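Clukemholm votes to keep its lost property, all of it

April 2022

The Clukemholm Community Hall will go on storing every umbrella, lunch box and single sock left on its premises, after a public meeting on Tuesday night failed to agree on a reason to throw any of it out.

The motion, put by hall manager Leanne Marsden, would have sent unclaimed goods to the op shop after 27 days. It went down after two hours of debate, most of it about a casserole dish.

"I have a cupboard I can't close," Ms Marsden told the meeting. "I'm asking for permission to close a cupboard."

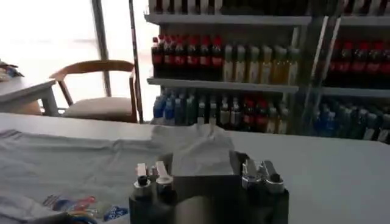 The trouble began over summer, when the lost property outgrew its cupboard and moved into the cleaner's room, then into the passage outside the supper room. Ms Marsden's register now runs to 100 items, among them a christening gown, half a croquet set and a set of dentures in a labelled jar. The label says "Dentures".

Local resident Sheila Wragg spoke against the motion for most of its allotted time and some of everyone else's. She said she had come back for a cardigan after two winters and found it just where she'd left it, and that a town which couldn't mind a cardigan had no business applying for a heritage grant.

Kirsty Hollis, who teaches Thursday tap, favoured a shorter limit. Her students have to step over the croquet set to reach the toilets, and one of them is 79.

An amendment to photograph each item and post it on the noticeboard was lost when it was pointed out that the noticeboard is full. A further amendment, to clear the noticeboard, was ruled outside the scope of the meeting.
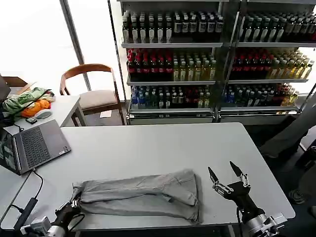 COMMUNITY

The casserole dish took up the rest of the evening. It is orange, has a lid, and was claimed from the floor by both Evie Haslam and Forough Rashti, each of whom remembers bringing it to the same farewell supper. Ms Rashti said hers had a chip near the handle. Ms Haslam said hers did too.

The dish was sent for. It had a chip near the handle.

Ms Marsden proposed that the two women share it, six months each, with the handover in June. Ms Haslam said she would need to think about it. Ms Rashti said she would need it by Easter.
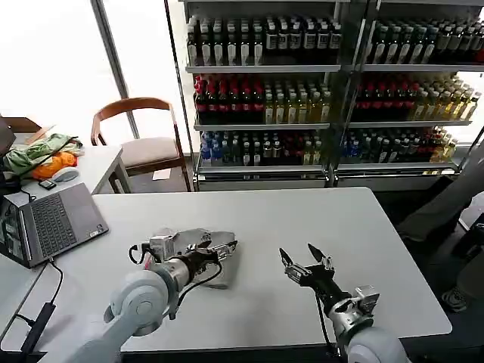 The motion was then put and lost by 27 votes, a margin that surprised those who'd assumed the back rows were asleep. A second vote, on whether to buy another cupboard, passed on the voices.

The new cupboard will go in the passage once the croquet set has been moved. Where it will be moved to is on the agenda for the next meeting. Anyone missing a green scarf, left under a chair on Tuesday, can see Ms Marsden at the office on weekday mornings.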